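Natholm Workshop Newsletter
Members' news, 7/7/24

The belt job: how the two-armed build is getting on

Many of you have stopped me by the kettle to ask how the arms are coming along, and I have been promising a proper write-up for so long that Felicja Rutkowska finally put a pen in my hand (kindly, but firmly). So make yourself a cup of tea, as I do tend to go on.

For newer members, this is the build that Lwazi Mtshali and Jiahui Luo started last November with a pair of arms, a heap of cable and the shared tables nearest the window. They named it Clinow and the name has stuck. Early on it did sensible things such as moving blocks from one side of the table to the other, and it did them rather well. Then Jiahui said that blocks were all very fine but that what she wanted was help with the laundry, and we have been working with denim and belts ever since!

The task sounds like nothing at all: lay the clothes flat, find the waistband, take hold of the belt and feed it through the loops. Most of us do it half asleep. For a pair of grippers it is a long string of small decisions, and cloth never lies the same way twice. Before any of that we wanted to be sure the fingers could keep hold of something narrow without crushing it, and rope is a very good teacher there. It is round, it likes to roll, and you soon find out if your closing force is set too high.

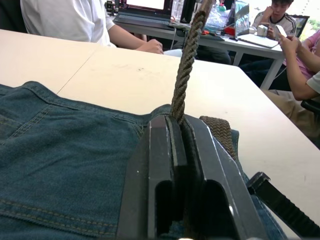 Twisted rope between the fingers, with the denim and a braided belt underneath.

Lwazi has spent a great many evenings on the fingertips. His first set were smooth and let the cloth slide away, and the second set gripped so hard that they left marks on an old shirt of mine (I had offered it, so no complaints). The present ones are a happy middle. He has also rewritten the part of the program that decides how far to close, so that it now stops when it meets resistance and then gives one small extra squeeze. I watched over his shoulder for a whole evening and understood perhaps half of it, but he is a patient teacher and very good company.

Edges have turned out to be the best place to take hold. A thick stitched edge gives the fingers something to close on, while a flat stretch of cloth simply ruckles up and wanders off.

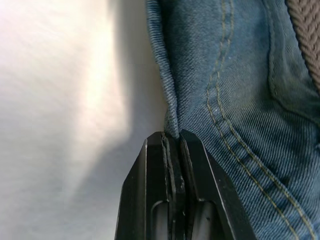
A small fold of denim held at the fingertips, right by the stitched edge.

After that comes working with both sides together, and I do find this the loveliest part to watch. One arm has to keep the waistband steady while the other minds the belt, and if either pulls too soon the whole garment shuffles across the table. Jiahui does the driving by hand at first, and each attempt is saved so that the program can learn from it later. We have 583 attempts saved so far, good and bad alike, and the target for the end of the summer is well beyond that. A practice session is 40 attempts, after which everybody is ready for a biscuit.

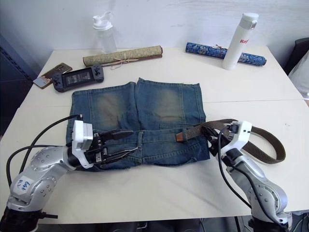
Can members bring in their own clothes for the arms to practise on?
We would love you to. Anything with belt loops is useful, and so are belts of any width, so long as you don't mind them being tugged about. Leave them in the basket by the door with your name on a slip of paper.

Poul Blöndal has kindly taken over the cabling, and he would like it known that the cable ties in the blue tin are spoken for. He is also after 8 rubber feet for the table legs, as the tables creep apart when the arms are busy. If you have any in a drawer, please think of him.

Next on the list is the buckle. Lwazi thinks the arms should learn to start from a belt that is already in the loops and find both ends of the waistband before they touch anything, and Jiahui would like to go straight to pulling the tail through. They have agreed to try it his way first - with good grace, I should add!

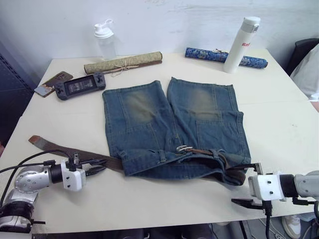
Shorts laid out with the belt in its loops, and a gripper at each end of the waistband.

The pair of them will be at the tables most evenings this month, and they are always glad of visitors. Please keep your hands and sleeves clear of the arms while they are powered up, and ask before moving anything on the table. If you would like a go at the controls, put your name on the sheet by the kettle and Felicja will find you a slot.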